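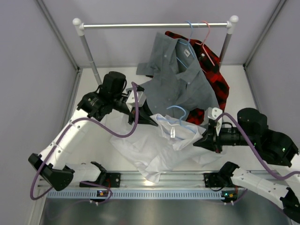

셔츠는 어떤 옷걸이에 거세요?
글쓴이: 먼지통 | 2018년 12월 25일

연휴라 옷 정리를 하고 있습니다. 회색 단추 셔츠랑 빨강 검정 체크 플란넬, 흰 셔츠 이렇게 꺼내 놓고 거는 중인데 옷걸이가 전부 플라스틱이에요. 하늘색이랑 분홍색 섞어서 쓰고 있고요. 전에 쓰던 것들은 어깨 끝에 뿔처럼 자국이 남아서 이번에 바꿀까 합니다. Kassab 원목은 하나에 700원이고 지금 쓰는 건 500원 주고 샀습니다. 40개쯤은 아니고 딱 40개 사야 해서 고민입니다. 바꿀 만한가요?

ㄴ 구석방
자국은 옷걸이 재질보다 어깨 폭 문제예요. 폭 맞는 걸로 사면 플라스틱도 괜찮습니다. 저는 5년째 같은 거 써요.

ㄴ 다림질반
폭이 맞아도 얇으면 자국 남던데요. 특히 플란넬은 무게가 있어서 두꺼운 게 낫습니다. 흰 셔츠는 얇아서 아무 데나 걸어도 되고요.

ㄴ 구석방
플란넬은 그냥 접어서 서랍에 넣으면 되죠. 굳이 다 걸 필요가 있나 싶습니다.

ㄴ 다림질반
접으면 접힌 선이 생기잖아요. 저는 겨울 내내 입는 옷은 다 겁니다.

ㄴ sirkville_b
옷걸이보다 거는 방법부터 보세요. 맨 위 단추 하나만 잠가도 한쪽으로 흘러내리는 게 많이 줄어요. 단추 열어 두고 걸면 옷깃이 벌어지고 몸판이 쏠립니다.

ㄴ 먼지통 (글쓴이)
단추는 귀찮아서 늘 열어 놨는데 해 보겠습니다. 흰 셔츠는 옷걸이를 목으로 넣다가 자꾸 뭉치는데 이건 요령이 있나요?

ㄴ sirkville_b
목으로 넣지 말고 단추 푼 앞쪽으로 한쪽 어깨씩 끼우세요. 목으로 억지로 넣으면 깃이 늘어나요.

ㄴ 밤산책
저는 반대로 아래에서 위로 넣습니다. 단추 안 풀어도 되고 깃도 안 늘어나요.

ㄴ 다림질반
티셔츠면 몰라도 셔츠는 앞으로 끼우는 게 빠르죠.

ㄴ 밤산책
손에 익으면 비슷합니다.

ㄴ 양말한짝
행거는 어디 거 쓰세요? 저는 Jokach 쓰는데 8월에 겨울 코트까지 걸었더니 봉이 휘었어요. 셔츠만 걸 거면 상관없는데 원목으로 다 바꾸면 무게가 꽤 늘어납니다.

ㄴ 먼지통 (글쓴이)
무게는 생각 못 했네요. 일단 플란넬 걸 것만 원목으로 사고 나머지는 그대로 쓰겠습니다. 분홍색은 플란넬 빼고 나면 흰 셔츠에 쓰면 되겠네요.

ㄴ 구석방
Skusow 매장에서도 낱개로 팔아요. 하나 사서 걸어 보고 정하세요.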